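O braço é a parte barata

Todos os anos, quando chega junho e começamos a fechar o orçamento do ano seguinte, alguém me manda uma folha de cálculo com uma linha só para a robótica. Uma linha! Tem o preço do braço, o transporte e, com sorte, a instalação. Eu agradeço, faço um café e devolvo a folha com um recado comprido, que os meus colegas da Sikby já conhecem quase de cor.

O recado diz mais ou menos isto: comecem pelas coisas em que a máquina vai mexer. Uma caixa rígida perdoa muito. Já um saco de plástico fino com roupa dentro muda de forma cada vez que lhe tocam, brilha onde não devia e faz rugas logo ao lado do ponto que interessa. Quem orçamenta os dois trabalhos pelo mesmo valor vai ter uma conversa difícil lá para o outono, e eu já tive algumas.

O Joris Dierckx, que trata das compras connosco e tem uma paciência de santo, pediu há tempos propostas à Verbeke e à Lellgate para o mesmo posto de embalagem de têxteis. A diferença entre as duas era de 17 por cento, e a tentação, claro, foi assinar logo a mais baixa. Só que a mais baixa trazia um único par de dedos para a pinça e nenhuma hora de afinação depois da entrega. A outra incluía 112 horas de ensaios com os nossos próprios sacos. Lidas com calma (e confesso que precisei de duas leituras), eram propostas para coisas diferentes.

Gosto muito de uma pergunta que o Kuldeep Tripathi faz nas reuniões: que objeto é que vos estraga o dia? No nosso caso é o saco de vácuo transparente, com a sua válvula redonda e branca e a película toda enrugada à volta.
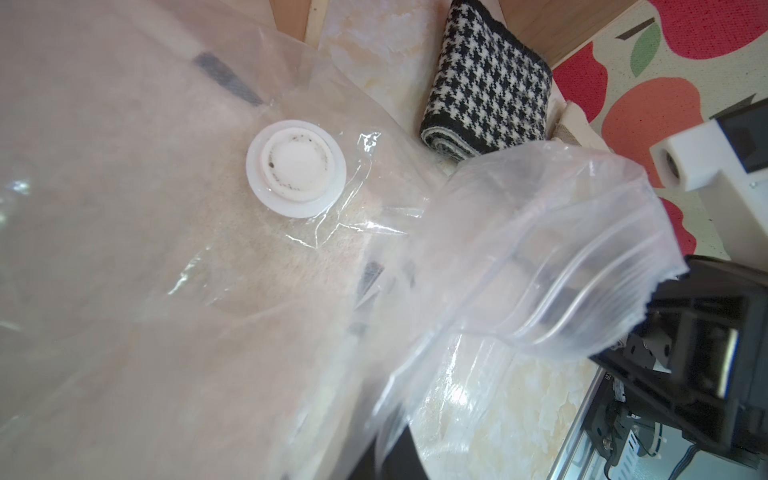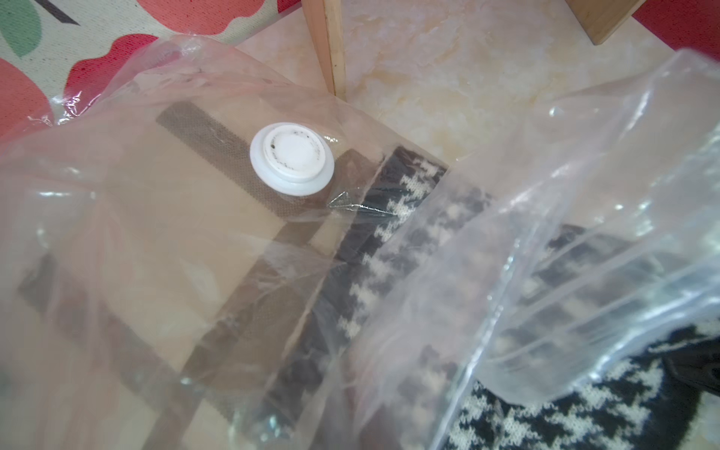

Por isso defendo que se guarde uma fatia do dinheiro para depois da compra. No plano para Nelham pus 13 por cento de reserva e seis meses antes de qualquer decisão sobre uma segunda máquina. Houve quem achasse muito. Compreendo, porque dinheiro parado numa folha fica sempre com ar de esquecimento, mas é com ele que se pagam os dedos novos, a iluminação melhor e as tardes de quem está ali a experimentar.

E peçam, por favor, que o fornecedor venha ensaiar com o vosso material, incluindo o mais mole e o mais reluzente que tiverem no armazém. Se ele só quiser trazer as caixas dele, eu adiava a assinatura.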